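Vanity top and basin: your questions

Do I need a special basin cleaner?
We doubt it. Washing-up liquid and a soft cloth do most of the job. Luster cream is fine on chrome, but we couldn't tell it from soap after 11 goes.

How often should I wipe round the tap?
Every 2 days if you live in a hard water area. "Self-cleaning" coatings haven't persuaded us to do it less.

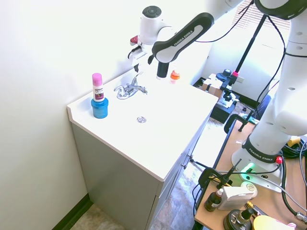
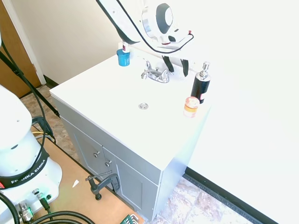
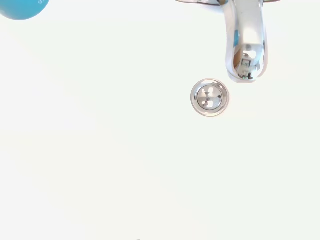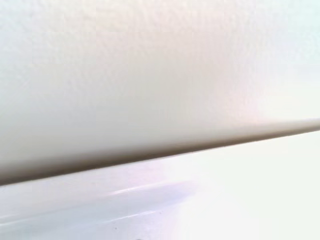

First two: vanity tops with a chrome tap and a few bottles and tubs left out. Third: the spout over the basin. Last: a dimpled surface meeting a smooth, glossy one.

Can I keep bottles on the top?
Yes, but lift them when you wipe. Trays sold to "protect" the surface mostly hide the ring underneath.

Does Torkis spray really work in 60 seconds?
So the label says. Ours needed more than that, plus rubbing.

What about textured plastic?
Use an old toothbrush and go gently. Scouring pads scratch, whatever the packet promises.

Page last checked 2022-03-17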